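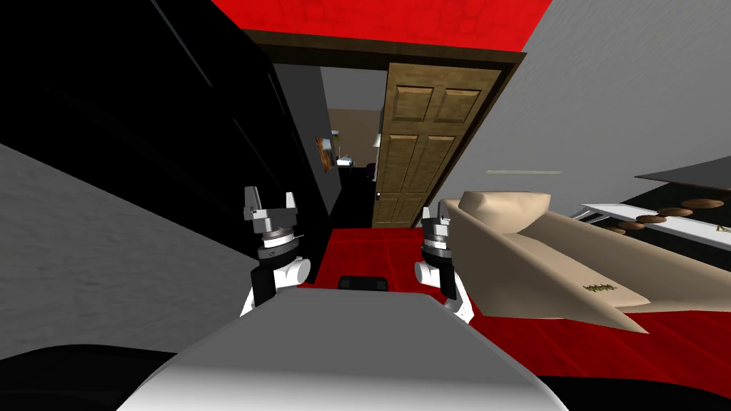 # Rerkari Spoken Word Catalogue

Bibliographic records for audiobooks and recorded readings held by the Stusitz lending library and its partner, the Vieira collection. The records are maintained by the cataloguing office at Stusitz. Enquiries should be addressed to Henrike Kettler.

Last revised: 6/22/21

## Scope

The catalogue covers unabridged and abridged recordings of published fiction, drama and memoir. Radio plays are included where a printed script exists. Lectures, language courses and sermons are excluded – these are recorded in the Dirness register and follow different rules.

Each record describes one edition. Where the same novel has been read by two narrators, it has two records, linked through the `work_id` field.

## Files

- `editions.csv` – one row per edition, 18 columns
- `works.csv` – one row per underlying work
- `narrators.csv` – authority list of readers, with variant forms of name
- `subjects.csv` – the 42 subject headings currently in use

All files are in UTF-8, comma-separated, with a header row.

## Principal fields

| Field | Content |
|---|---|
| `edition_id` | Permanent identifier; never reused |
| `work_id` | Link to `works.csv` |
| `title` | As printed on the container or label |
| `narrator_id` | Link to `narrators.csv`; may be repeated |
| `abridged` | `y`, `n` or `u` (unknown) |
| `carrier` | Cassette, disc or download |
| `running_time` | In minutes, taken from the publisher's statement |
| `summary` | Short description of the plot or contents |

Leading articles are kept in `title` and ignored in `sort_title`. Multiple narrators are separated by a semicolon, in the order given by the publisher.

## Summaries

Summaries are written by cataloguing staff and do not reproduce publishers' copy. They should not disclose the ending. Almost 14 per cent of the cassette records have no summary at present; the field is left blank in these cases.

## Known issues

Running times for older cassettes are unreliable. Several publishers gave only the number of tapes, and the value has been left empty.

The Vieira records used a separate list of subject headings before the two catalogues were merged. Five of those headings have no equivalent and remain in `local_subject`.

Anonymous readers are entered as `unnamed`. This value does not refer to a single person and should not be used for counting.

## Updates and corrections

A revised set of files is issued each October. Corrections may be sent at any time, quoting the `edition_id` and the source of the amended information. Withdrawn editions stay in the file with the status `w`.

## Terms of use

The records may be copied and adapted for non-commercial purposes, provided that the Rerkari Spoken Word Catalogue is named as the source. Cover artwork and sound extracts are not supplied.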